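Suturing basics - handout 2
Skills block, Pretarbridge teaching rooms
Notes: Viola Cirillo

Bring this with you, I won't have spares. If you missed handout 1 (knots by hand, one and two handed) get it off the Molside shelf before you come, we start from there and don't go back over it.

Where we are

Last time - square knot, surgeon's knot, why a granny slips. This time - handling the thread itself. Sounds dull. Most of the bad knots I see are bad before the first throw, the tail's too long or the strand is twisted or it has been squeezed in the middle and has a flat spot. So this session is thread first, knots second.

Thread, the short version

Two questions to ask of any suture: does it go away by itself, and is it one strand or many.

Absorbable - body breaks it down over weeks or months depending on what it's made of. Deep layers, places you don't want to go back to.
Non-absorbable - stays until taken out, or stays for good. Skin (comes out), tendon, vessels (stays).

Monofilament - single smooth strand. Slides through tissue with little drag. Has memory, meaning it wants to go back to the shape it had in the packet. More throws needed. Hates being crushed.
Braided - several fine strands. Softer, lies down nicely, knots hold well. Drags more, and the gaps between strands can shelter bacteria, so think before using it in a dirty wound.

Sizes: the more noughts the thinner. 2-0 is thick, 5-0 is fine, 6-0 finer again. People get this backwards every year. Write it on your hand.

Handling rules

Pull it off the packet slowly and in line. Memory can be taken out of a monofilament with a gentle steady pull between the fingers, not a jerk.

Never grip the working length with the needle holder. Grip the end, the bit you're going to cut off anyway. Jaws crush. A crushed strand can break later at exactly that place and you won't see it coming.

Keep slack where you can see it. Slack that goes behind your hand or under an instrument gets caught in the next throw.

Short tail. Beginners leave a tail as long as a finger and then have to drag it all through the loop. Two or three centimetres is plenty for open work, less for fine work.

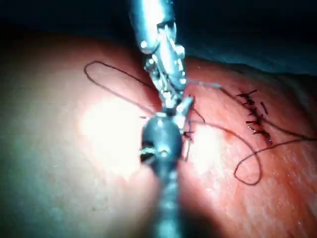 How long should the strand be for an instrument tie inside a small space?

Shorter than feels comfortable. For a single interrupted stitch with a knot you want enough to go round the instrument twice and still pull the tail through, and not much beyond that. Long strands make big loops, big loops wander, and you spend your time fishing. For a running stitch you need more, cut to the length of the wound plus a margin and accept that you'll be managing slack for the first few bites.

Instrument tie, step by step

1. Needle through both sides, pull until the short tail is left.
2. Park the needle somewhere safe and visible. Know where it is at all times.
3. Lay one instrument between the two ends, over the wound.
4. Wrap the long end round it - twice for the first throw of a surgeon's knot, once for the others.
5. Reach for the tail. Open the jaws only as far as you need.
6. Pull the tail through and lay the throw flat. Hands (or tips) cross over to the other side.
7. Second throw the other way. Again cross.
8. Third throw, same as first but single wrap. Monofilament, keep going, five or so.
9. Cut. Leave a few milimetres, more for monofilament.

Where it goes wrong: step 4, wrap falls off before you get to the tail. Keep the tip close to the tail before you wrap, so the reach in step 5 is tiny. If you have to travel, the loops will slide off the end. Curved tips hold a wrap better than straight ones, point the curve up while wrapping.

Step 6 is the other one. Both ends pulled upwards gives you a sliding knot. Pull flat, along the surface, opposite directions, even force.

Tension

Edges should meet. That's all. White skin round a stitch means too tight. Tissue swells afterwards, so a stitch that looks perfect and snug now will be tight tomorrow. Approximate, don't strangle (old line, every teacher has said it, still right).

When you work with long instruments you lose some or all of the feel and have to judge tension by eye. Look for: the loop closing evenly, the surface starting to dimple, the strand going straight. Stop at the dimple. Practise this bit slowly.

Practice pads

We use the Fomuseo pads, the curved ones are harder than the flat ones and you should move to them early. On a curve the strand slides off downhill and your bites come out uneven, deeper on one side. Re-angle for every bite. Needle goes in at ninety degrees to the surface where you are, and the surface keeps changing.

Pads go back in the Lauritsen box, cuts facing down. Sharps in the yellow bin, check the floor as well please.

For next time

11 knots on the flat pad, surgeon's, braided. Then the same on the curved pad in monofilament. Bring both in. I'll pull on them. Expect a few to go.

Also time yourself for one full stitch with instrument tie, needle in to cut. Write down first go and last go. Don't chase speed, it comes from fewer movements. If you're regripping the needle more than once per bite, that's where your time is going.

Reading: chapter on wound closure in whichever core book you have, the pages on suture materials and the pages on knots. Skip the history section unless you like that sort of thing.

Things people asked last time

Left handers - mirror everything, watch from across the table and not from beside me.

Gloves - yes from now on, correct size. Loose fingertips get tied into knots, it happens every term.

Can you reuse practice thread - once or twice if it's braided. Monofilament no, it kinks and then you're learning to fight kinks.

Assesment is in March, one interrupted stitch and one short running stitch, curved pad, instrument tie for both. Marked on bites, spacing, knot, tail length and thread handling. Thread handling is the one people drop marks on so see page one.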